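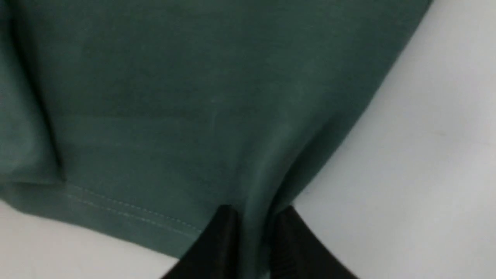
Teaching by hand is sold to us as the easy part of this job, and I have signed enough of these sheets to doubt it. The Brevelard handbook says that anyone who can fold a shirt can show an arm how to fold one. Perhaps. Gripping close to a stitched hem, with the cloth pulled up into a ridge between the fingers, is something a person does without a thought and a trainee on the hand controls does badly for a fortnight. So the checklist stays, and it gets filled in before the session and not at the tea break.

Workshop > Teaching cells > Checklists > Cloth handling, hand-guided and remote

Overview Cells Checklists Forms Contacts

Inspected by: Imani Halvorsen
Cell lead: Graciela Carrasco
Cell: Mbeki bench, cloth tasks
Sheet number: 1602
Month: September

Marks used: OK, NOT OK, N/A. A tick with no comment will be sent back.

Part A. Before power

A1. Emergency stop within reach of the person guiding the arm. OK.
Comment: Within reach of my arm. Graciela is shorter and had to lean. I have passed it because she can reach it, but I would like the button moved before the next sheet and I don't want to hear that the cable is too short.

A2. Second stop within reach of the observer. OK.

A3. Bench surface clean, nothing on it that could snag cloth or catch a finger. OK.
Comment: Wiped down. Old tape residue at the back corner, outside the working area. Same as last time.

A4. Finger tips tight, no play when rocked by hand. OK.
Comment: The left one needed a quarter turn. Who checks these between sheets? The log has a column for it and the column is blank.

A5. Cloth checked for pins, tags and loose threads. OK.
Comment: One loose thread, trimmed.

A6. Hair, lanyards and sleeves tied back or removed. NOT OK, then OK.
Comment: Lanyard. Mine. Removed.

Part B. Hand guiding

B1. Arm goes limp only while the enable switch is held. OK.

B2. Arm holds its position when the switch is let go. OK.
Comment: It sags slightly and then holds. The Zurnness leaflet calls this "settling". I call it sagging. It is inside the 4 mm we allow.

B3. Person guiding keeps hands behind the wrist and never between the fingers and the bench. NOT OK.
Comment: I saw fingers go under the gripper to flatten the cloth while the switch was held. Session paused, rule read out, session restarted. I have no faith in reading rules out. A guard or a longer handle would do more.

B4. Grip force set to the cloth setting. OK.
Comment: Confirmed on the panel. Pinching a single layer and pinching a hem are treated as the same job by this setting, and I am not persuaded that they are.

B5. Observer present for the whole session. OK.

Part C. Remote control

C1. Delay between the controls and the arm felt to be acceptable by the operator. OK.
Comment: "Felt to be" is doing a lot of work here. Give us a number and a way to measure it.

C2. Operator can tell from the wrist view whether cloth has been picked up. NOT OK.
Comment: The claim in the Amus training notes is that the wrist view is enough. With the fingers shut together and dark green cloth bunched in front of them, I could not say whether they were holding it, touching it or just short of it. Nor could the operator, when asked. Add a side view or a grip reading on the screen. 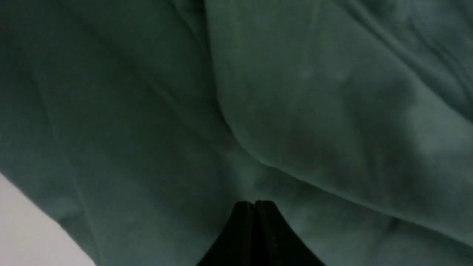
C3. Speed limit on and locked. OK.
Comment: Locked by a setting that anyone can unlock. Passed under protest.

C4. Arm stops when the link is broken. OK.
Comment: Tested by pulling the lead, 3 times. Stopped each time.

C5. Nobody inside the marked line while the operator has control. OK.

Part D. Recordings

D1. Failed attempts marked as failed. NOT OK.
Comment: Of the 47 recordings on the drive, none is marked as failed. I watched a handful and found a dropped hem in the second one I opened. If the arm learns from these it will learn to drop hems, and somebody will then ask me why it drops hems.

D2. Attempts stopped for safety kept out of the training folder. OK.
Comment: Graciela moved the B3 session across while I watched.

D3. Operator's name on each recording. N/A.
Comment: Initials are used on this bench. Fine by me.

Result

May continue with hand guiding, observer present, once B3 has been talked through with everyone on the rota.
Remote control on hold until C2 is dealt with.
D1 to be put right before any of the recordings are used.

Reply from cell lead: Agreed on B3 and D1. I think C2 is harsh, as people do get used to the view, but I will ask for the side camera. The stop button cable really is too short. G.C.

Inspector's note: Getting used to a view is what worries me. Order a longer cable. I.H.

Related sheets
Cloth handling, gripper finger wear
Hand guiding, new starter sign-off
Remote control desk, seating and screens
Mbeki bench, lamp and cable check
Recordings drive, naming and clearing out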